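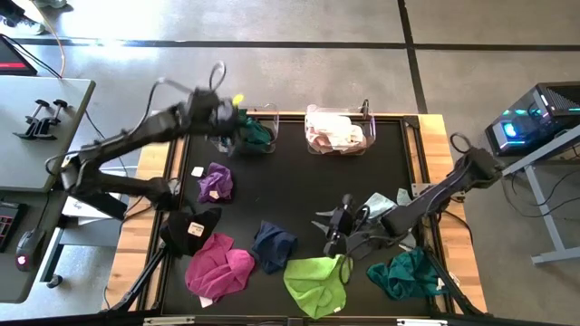

Kuldeep Sengar writes that the old kneelers in his church had gone flat at the front and hard at the back, and that people had stopped kneeling for the prayers altogether. The Rurnwood ones went in before Easter and most of the congregation are back on their knees, he says, although he would have liked a darker blue.

Rurnwood Pew Kneeler

The Rurnwood is a plain box kneeler for use in pews or with chairs. We have made it in the same shape since 2000, so a church that bought a set in the early years can still add to it and have the new ones sit level with the old.

It is 400 mm wide, which suits one adult. The top is flat with a slight roll at the front edge, where the shin rests. There is a hanging loop at one end, and the loop is stitched into the seam and then stitched across again, as this is the part that used to fail on our earlier Ornel kneeler.

Filling

The core is firm reconstituted foam with a thinner, softer layer on top. The firm part carries the weight and the soft part is there for comfort. Please don't order the soft layer on its own to put over an existing kneeler. Several churches have tried it and it slides about.

We no longer offer the straw and horsehair filling. If your church has hassocks of that kind with embroidered tops, ask us about the Negi insert, a foam block cut to fit inside an old cover. The cover has to be unpicked along the bottom and sewn up again at your end. We can't take in embroidered covers by post.

Covers

There are two covers to choose from.

Vinyl – wipes clean with warm water and a little washing-up liquid. Do not use bleach or furniture polish. Comes in burgundy, mid blue, dark green and black.

Wool blend – warmer to the knee and quieter on a stone floor. Comes off by a zip underneath and should be dry cleaned. Comes in burgundy and mid blue only.

Shades differ a little from one roll of cloth to the next, so order the whole church's worth at once if a close match matters to you. Samples are free and we don't need them back.

Bases

The base is black non-slip fabric as standard. On polished wood it can grip too well for people who like to push the kneeler away with a foot, and for those floors we suggest the smooth base at the same price. Say which you want on the order form. If the box is left blank we send non-slip.

Hanging

The loop fits most pew hooks. We sell the Onell hook separately, in brass or black, with screws. Check the thickness of the pew back before ordering, as the screws supplied will come through a thin panel. Shorter ones can be had from any ironmonger. If the pews are listed or otherwise protected you may need permission before fixing anything to them – please ask your own church authorities about this, as the rules vary and we can't advise.

Delivery

Kneelers are made to order and are usually ready in four to six weeks. Orders for Easter need to be with us well before April. They come stacked in cartons, and one person can carry a carton without trouble. Tell us if the church is locked during the day and give us another address if you can.

Guarantee

Seams, zips and loops are covered for 2 years in normal use. Foam is covered against going flat for the same time. Damage from mice is not covered. Keep the kneelers off the floor between services if you have mice, and don't store them in a damp vestry.

Questions about an order go to Pallavi Tyagi in the office. For the Negi insert, ask for Bimla Tomar and have the length, width and depth of your old hassock ready, measured with the stuffing still in.

Page last checked 10/9/21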